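Notebook, December, started 08:40

Subject: change of managing director at Tinmont, and what must be changed in our papers because of it.

Birdie Wojcik told me by telephone yesterday that the board of Tinmont has accepted the resignation of their managing director. Trevor Perron takes the post as acting managing director from this morning. He was before the head of operations at Solcombe, the gas storage company, so he knows our side of the business well. The board did not say how long "acting" is. Birdie thinks until spring, but this is her opinion and I write it only as such.

For us there are two open agreements with Tinmont. The first one is the valve testing contract, 200 units, of which 156 are tested and signed. The second is the seal study, which was promised by letter only. The letter has the signature of the old director, and I asked Birdie if it is still valid. She says yes, it binds the company and not the person, but she would like to have it confirmed in writing. 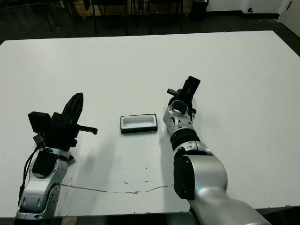

Bench, both arms, black tray between them.

10:15. Wrote to Tinmont for the confirmation. I kept the letter short and did not mention price. The old price list was agreed with Chan, our supplier for the seals, and Chan has already said that they want to discuss it again in the new year. It is better to keep these two matters separate.

Checked the invoices also. Our ledger says 1,051 hours charged to Tinmont, their statement says 951. The difference is exactly one hundred, so I first suspected a typing error, but I went through the sheets and could not find one. Perhaps they have left out the hours for Cakum, the site they sold in summer. Must ask their accounts office. Until it is clear, please do not send the next invoice. 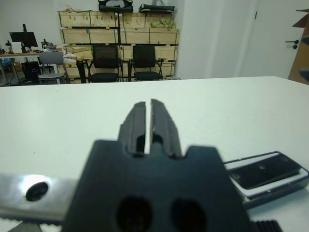

Gripper from the wrist camera, fingers slightly open.

14:30. Answer from Tinmont, quicker than I expected. Mr Perron will look at all agreements above a certain value himself — the value is not given. The valve contract continues as before. About the seal study he asks for a one-page summary with purpose, cost until now and cost to finish. I can write the purpose. Birdie has the cost figures and will send them to me tomorrow before lunch.

Small point: the report template still has the former director's name in the address block on page two. I corrected the master copy. If you have your own copy on your computer, please delete it and take the new one.

Still open:
Hours for Cakum, ask accounts.
One-page summary, me and Birdie.
Chan, no answer to them before the summary is accepted.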